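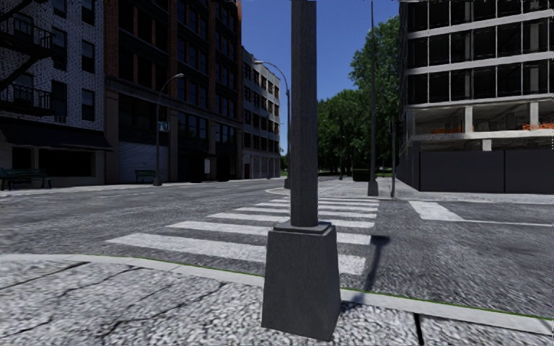
Away shirt for Idora, has anyone got theirs yet?

Last updated: Monday

Razia Warraich
Ordered the new Idora away shirt the morning it went up, long sleeve, number 17 on the back. Confirmation says order 1023 and then nothing. Status still says "in production". My brother ordered the home one two weeks after me and he's wearing it already. Is the away delayed or did they lose mine? Also is the fit smaller this year, I got a medium like always and now I'm worried. Want it for the Cludgate game.

Dariusz Czerwiński
Away is late for everyone who got printing. Club shop told me at the counter that the first batch was 600 shirts and almost all of it went out blank. The numbers come from a seperate printer and the away ones use the new font, the silver one with the thin outline. They said end of June for printed orders. Didn't sound too sure about it.

If you need it for Cludgate, email them and ask to drop the printing. They did that for me, refunded the difference in three days. Put your order number in the subject line or it just sits there. Long sleeve might be its own wait though, I only asked about short.

On fit, yes, smaller. Koruvano makes them now and they run tight in the shoulders. I'm a large, had to swap for XL. The collar is stiff too, loosens up after a wash or two. Wash it inside out, cold, no dryer, the badge is heat pressed this year and not stitched.

Haoran Qian
got mine, number 16, short sleeve, took forever but it came. color is way darker than on the site, more navy then blue. i like it

Shuzhen Du
Don't bother calling, they only pick up on game days. Kids sizes are fine btw, my daughter's fit like last year's.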